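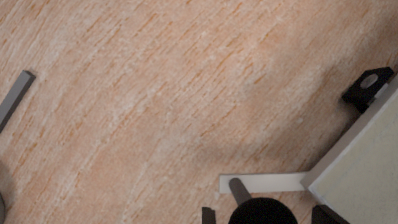 The Wodar cell in simulation, with the gripper working low over a wood-grain tabletop.

I used to think setting up a robot cell meant a wrench and a long afternoon on the floor. At Femora I spent most of May in a chair, fussing over the simulated copy of our Wodar cell, and I loved it!

The view you get is the one I stare at all day, straight down past the black fingers. My first job each morning is the height of the table. If the model is off by a hair, the fingers dig in or close on air, so I run 24 test grips before I touch anything else (coffee helps). Then come the shadows – I move the light, run it again, move it back, grumble a bit.

A full batch is 3000 tries and takes 90 minutes, long enough for lunch. The last one threw 18 bad grips, nearly all of them from a finger pad I'd set too slippery. I fixed the number, saved the file and sent it over to the Fragkou shop, where the real arm was getting its new pads that same afternoon.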